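Accueil > Lettre interne > Atelier préhension > Entretien des pinces à main

Pinces à main : jeu aux articulations et patins à surveiller

10 février 2020

Les pinces à main du parc Enosar ont passé leur première révision complète depuis la mise en service d'août. Deux défauts reviennent : un jeu latéral aux articulations de la tringlerie et un glaçage des patins intérieurs, qui se traduit par un glissement sur les pièces de faible section. L'atelier de Rarndale a donc modifié la procédure, désormais applicable aussi à Celtmont.

Le contrôle du jeu se fait mors ouverts, corps bridé sur l'établi. On pousse l'extrémité de chaque mors perpendiculairement au plan de fermeture et on relève le débattement au comparateur. Au-delà de 6 dixièmes, la tringlerie est remplacée en bloc – les rivets ne sont pas repris. Le dépoussiérage à l'air comprimé est abandonné, il chasse les fibres vers les axes. On utilise un pinceau sec, puis un chiffon non pelucheux sur les patins.

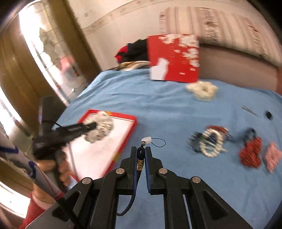
Prise en bout de mors sur une dragonne de téléphone à cordon noir, atelier de bijouterie fantaisie sur drap bleu clair.

Les cordons fins sont le cas le plus sévère pour le parallélisme. L'effort passe presque entièrement par l'extrémité des patins, et un défaut d'alignement invisible sur une pièce large y devient gênant. Après chaque remontage, la fermeture est vérifiée avec une bande de papier pincée en pointe, puis à mi-hauteur. La résistance à la traction doit être comparable aux deux endroits.

Les patins de rechange viennent de chez Babić, référence 558. Ils se changent par paire, même si un seul est marqué, environ tous les 3 000 cycles. Sur les postes où l'on travaille à la colle chaude, un examen visuel s'ajoute à chaque fin de séance. Un fil de colle figé sur un patin se retire à la main, sans lame ni solvant.

La fiche d'entretien en version 2 remplace la précédente. Les relevés de jeu sont à reporter par numéro de pince, mors gauche et mors droit séparément.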